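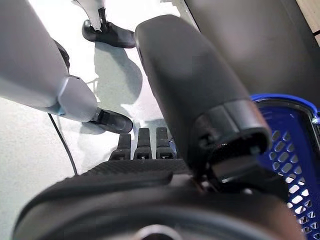

I have opinions about floors now. I didn't want them. For most of my adult life a floor was the thing under the rug, and if you'd asked me what colour mine was I'd have had to go and look.

Then Siobhán Hanrahan and I took on the back room in Prilley, and the floor in it was brown. I'm being kind. It was several browns, one of them sticky, and there was a patch near the roller door where a previous tenant had evidently loved a ute very much and looked after it badly. Siobhán said it had character. I said so does my uncle and we don't let him in the workroom either.

So, pale. Everyone we asked told us not to go pale. The bloke at Núñez, where I have now spent enough to be greeted by my surname, put both hands flat on the counter and said, "You know it'll show everything." I said yes, I'd like to see everything. He looked at me the way you'd look at someone buying white jeans for a camping trip and went to get the tins.

The coating is called Trivow. It comes as a part A and a part B and a leaflet, and the leaflet has clearly been translated by someone under pressure. You are told to "mix with conviction". I did. You then have a working time that is printed in one place on the leaflet and contradicted in another, so we went with the shorter one and painted like people being chased. The whole business, with degreaser and rollers and a second pair of kneepads after Siobhán sat on the first, came to $1,215, and I'd like it noted that I was quoted 2,000 to have it done properly. I saved $785 and lost the use of my lower back for most of April.

A word on prep, as two people have written to ask. Degrease it, rinse it, degrease it again. Let it dry for longer than you can stand. Vacuum the edges with the skinny attachment, then get down with your cheek on the slab and a torch, and vacuum them again while swearing. We skipped the torch stage along one wall and there's a small ridge there with what I believe is a bit of muesli in it, sealed forever. I know exactly where it is. I visit it.

Now, living with it.

The man at Núñez was right, it shows everything. Black rubber is the worst. Anything with a dark sole leaves a little comma every time it turns, and you don't notice until late in the day when the light comes in low and you find you've been working on a page of punctuation. A tennis ball on a broom handle gets most of them off. A melamine sponge gets all of them off, along with a bit of the sheen, so now there are clean spots that are visibly cleaner than the clean, and I've had to move to doing the whole area out of fairness.

Cables are next. I never used to see a cable on the brown floor, I just met them with my foot. On the pale one a thin black lead looks like somebody has drawn on it with a texta. Siobhán went through a phase of taping them down in dead straight lines, right-angle corners, beautiful job, like a very dull subway map. It lasted until we needed to move one thing a short distance to the left. Tape came up, brought a bit of fluff with it, left a sticky stripe, and the stripe then collected every hair in the postcode. I've since let the leads lie in whatever curve they like, well off the walkway, and got on with my life.

What I hadn't expected was the shadows. A dark floor swallows them. A pale floor under decent light hands you everything you own a second time, in soft grey, lying down. I spent a good minute one evening trying to wipe one up. Meriem Younis, who was there to borrow the long ladder, let me go the full minute before she said anything, and I've thought less of her since.

But you can find things! I dropped a grub screw last Saturday, one of the tiny black ones that normally go straight to the next world, and there it was, sitting in the middle of all that nothing like a fly on a pavlova. On the old floor I'd have ordered another packet. I've also found an earring, a SIM tool, and a tablet that was either an antihistamine or not.

And the room is brighter, properly brighter, enough that I've turned off one of the overhead tubes and stopped bringing in the lamp with the bad neck. We don't squint. Siobhán says it's like working inside a fridge, which from her is a compliment, she runs hot.

Cleaning routine, such as it is: soft broom at the end of the day, damp mop twice a week, bucket of warm water with hardly any detergent in it. Too much and you get a film, and then the film gets footprints, and you've made yourself a crime scene. Twenty minutes if I don't visit the muesli.

We did trial a mat by the door, a Nundasitz, which is a sort of rubber waffle that claims to trap grit. It does trap grit. It then releases the grit all at once when you lift it, so I'd call it more of a savings account. It's outside now, under the tap, where it seems happier.

Would I go pale again? Yes, though I'd go for the bigger fleck in the topcoat. Ours is so faint you have to be nearly on it to know it's there, and a bolder one would have hidden a multitude. The man at Núñez did offer me the bigger fleck. I told him it looked like a bus station.

Meriem still has the ladder.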